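To: portioning-transition list
From: Operations Planning, Nollbridge
Subject: Re: Staffing on the sorting tables after the Rakine changeover

Colleagues,

Thank you for the replies received so far. The message below came from the Hinen site and raises matters that apply to both sites, so the response is being sent to the full list.

> We have read the transition notice and have three concerns.
>
> First, the notice says that table staff will be "reassigned to demonstration and oversight duties." Our people would like to know whether this is a job with a grade, or a temporary task that ends when Rakine is running on its own.
>
> Second, several of the staff who have tried the hand-held grippers report sore thumbs and wrists by the end of a session. Sorting by hand is tiring too, but they know how to pace it. Will the rest schedule be changed?
>
> Third, the present rate bonus is paid on pieces sorted. Nobody on demonstration work can reach it, and for some that is a real part of the paycheck.
>
> We are not opposed to the program. We would like these points settled before more names are put on the roster.

On the first point, the position of Table Demonstrator has been entered in the job schedule at the same grade as Senior Sorter. It is a regular position and has no end date attached to it. The wording in the original notice was taken from an early draft and should have been corrected before it went out. Staff who move to the new position keep their seniority, and any employee may return to a sorting table within 5 months of the move without reapplying.

The question of what happens once Rakine handles a full product range deserves a plain reply. Fewer people will be needed at the tables. Nollbridge does not expect to fill sorting positions that become vacant through retirement or transfer, and the January staffing plan was drawn up on that basis. No layoffs are included in that plan. If this changes, the list will be told before any notice is posted.

On the second point, the concern is accepted. Effective with the next roster, demonstration sessions will be limited to 2 hours, with a seated break between sessions, and no employee will be scheduled for more than 2 sessions in a shift. Supervisors should not trade away the break in order to finish a batch. Soreness in the hand, wrist or forearm is to be reported on the ordinary injury form, even when it has passed by the following morning. Layug has been asked to supply a lighter trigger spring for the grippers, and a delivery date will be posted when one is confirmed.

On the third point, demonstrators will receive a flat allowance of 400 per month in place of the rate bonus. It will not depend on the number of demonstrations completed. Payment by volume was considered and set aside, as it would encourage staff to hurry, and hurried handling is of little use to the program. A slow, clean placement is worth keeping. So is a demonstration in which a piece has to be picked up a second time, provided it is marked as such in the session log.

Supervisors have also asked which items demonstrators should expect to handle. The present list is made up of small pieces placed in and around divided containers: round slices, glossy red pieces, and containers with more than one compartment. 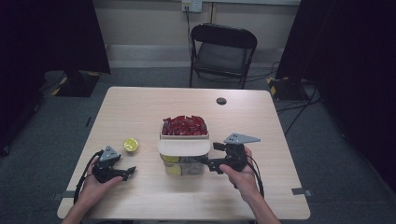
Experienced sorters are being asked to take the first places on the roster for a practical reason. They already know how to approach a crowded container and when to leave a piece alone, and much of this has never been written into the work instructions. Demonstrators who notice a difference between the written instructions and the way the work is commonly done should enter it in the session log. Those entries will be read by Operations Planning and will not be used in performance reviews.

Site supervisors are requested to read this message aloud at shift meetings, as not all table staff receive list mail. Further questions may be sent to the list or given to a supervisor in writing. A revised notice will replace the earlier one on the staff boards at both sites.

Operations Planning
Nollbridge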